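Dye notebook, Stondel workshop
April 22, 2018

Madder again. I know, I know, I said I was done with madder until the fall, but the Paucar roots came in and they smelled so good when I opened the bag that I ground up a batch before I'd even taken my coat off.
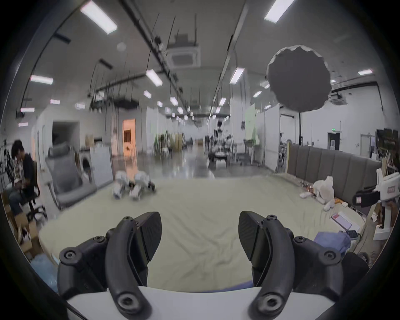 So, the recipe, while I still remember it. Ground root soaked overnight in plain tap water, first soak poured off and kept in the blue bucket (do not dump the blue bucket, please, I want to try it on silk). Second soak went into the big pot with the chalk. I brought it up very slowly and held it below a simmer for 2 hours. Last October I let it get away from me and everything went brown, and I've still got that awful brown yarn in the bottom drawer if anyone wants to knit a potato.

Wool was the Woltex two-ply, mordanted the usual way with alum and a bit of cream of tartar. I did 7 skeins plus a few scraps of the cotton from the remnant bin. Skeins 1 to 4 went in right at the start, the others after I'd already taken the first ones out, so those are the exhaust bath and I've tied them with a double knot so we can tell.

Results, wet: the first four are a real brick red, really lovely, a touch more orange than I wanted. Skein 3 has a pale stripe where I tied it too tight. My fault, the tie was one of those thin plastic ones and I cinched it like I was mad at it. Go back to the figure-eight ties with cotton string, loose enough to get a thumb through.

Exhaust bath skeins are a soft peachy coral and I think I like them better? They'd look great with the walnut from the winter. The cotton scraps barely took anything, sort of the color of a band-aid. I used the same alum on them as the wool and I suspect that's the trouble. Next time scour the cotton properly first and do the tannin step, which I always skip because it's boring and the pot takes forever to clean.

Water: still hard as nails. I tried the test strips and they went straight to the top color and sat there. Good for madder, terrible for the cochineal I was planning. I'll have to buy jugs or set out the rain barrel. Does anyone remember where the lid for the rain barrel went?

Thermometer note – the Drosier one reads low. I put it next to the old glass one in the same pot and it was roughly 3 degrees under the whole way up. So if you've been trusting it for indigo, your vat was warmer than you thought, and that might explain the streaky batch. I put a piece of tape on the handle. Don't peel it off!

Washed one exhaust skein with the regular wool soap and got a little pink in the first rinse, none in the second. The others are hanging on the rack by the back window, not touching each other, and I'd like them left alone until they're bone dry. I'll cut snips for the sample cards after that, and put one set in the window for the light test with half of each covered in foil.

To buy: cotton string, more chalk, a strainer that doesn't have a hole in it (the current one let bits of root through and I was picking them out of skein 2 for ages).

Still to figure out: whether 15 minutes in an iron dip would bring the orange down without killing the red. I'm scared to try it on a whole skein. Maybe the band-aid cotton can be the guinea pig – it has nothing to lose.

Blue bucket stays under the sink. Lid on.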